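Sorting the stick drawer

The kitchen drawer to the left of the stove stopped closing sometime in November. I took the whole thing out and tipped it onto a tray, and most of what was in there turned out to be wooden sticks. Skewers, takeout chopsticks, coffee stirrers, a few plant labels with nothing written on them. Two bags of skewers had split at the corner, which explains why I kept finding them under the whisk.

I buy skewers in packs of 100 and use maybe a dozen before I forget I have them. Then I buy another 100. Iida Väisänen, who I used to share a kitchen with, kept hers in a jar on the counter and never seemed to have this problem, so I decided to copy her. I didn't have a spare jar. I did have a sleeve of pink paper cups left over from a birthday, and one of those went on the round table with the long sticks standing in it. 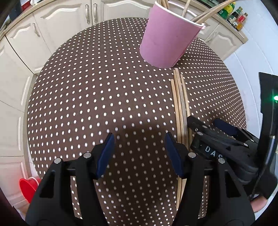
The pink cup on the round table, with a bundle of sticks still lying on the cloth.

The table is a better place for this than the counter. My counter is already full of bottles and sauces, and I wasn't going to move all of that for a drawer. The brown cloth with the white dots is the everyday one. Pale wood shows up well against it, and splinters are easy to spot and shake off outside afterward.

I went through the pile slowly. Anything cracked or furry at the tip went into the bin for kindling. Chopsticks still in their paper went back in the drawer, because they stay clean that way. I kept two pairs of the good ones Boonmee Srisuk gave me and put those with the real cutlery.

The flat strips took longer to decide on. They aren't much use for food, but I like having them for stirring paint and propping up seedlings, and a thin one is handy for getting crumbs out of the gap beside the stove. I ended up keeping the straight ones and the ones with only a slight bend.

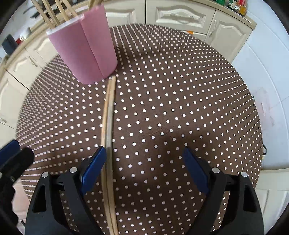 What I'd do differently

A paper cup is fine for an afternoon of sorting, but it's light, and long sticks make it top-heavy. Put a few dry beans in the bottom if you try it — or use a mug. I've since looked at a tall stoneware pot from Livdale and haven't bought it yet.

I would also measure the drawer first. Mine is too short for the longest skewers to lie flat, so they had been wedged in at an angle the whole time, and that was what kept catching on the frame. The short ones have gone back in, in an old loaf pan. The drawer closes again.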